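4.2 Handling rules for bare processors

The Dendlow cell follows a short set of written rules for parts with exposed contacts. The gripper may touch a processor only at its edges, and closing force is capped at 3 newtons until the grip is confirmed. Travel speed with a part in hand is limited to 80 mm/s, dropping to 55 mm/s near the fixture board or the open chassis. These limits apply in teaching mode as well as in automatic runs.
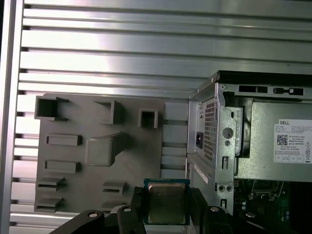
Figure 3. Processor held upright in the gripper near the gray fixture board and the open desktop chassis.

We wrote the rules after reviewing the handling guidance used at Pondel and Surdu. Both sites set force limits by part class, but neither said what an operator should do when a part sits at an angle in the fingers. Our rule is that a tilted part is never corrected by pressing it against the fixture. The arm backs away along its approach path, stops, and waits for an operator to accept the grip or order a new one.

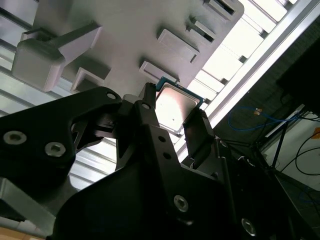 Every stop of this kind is logged with the joint positions and the wrist camera view – the operator cannot clear it without entering a cause. Finger pads are inspected at the start of each shift and replaced after 1,000 grips, whatever their condition. Stoltar, the shared log format, stores the pad count next to the force record so that the two can be checked together during an audit.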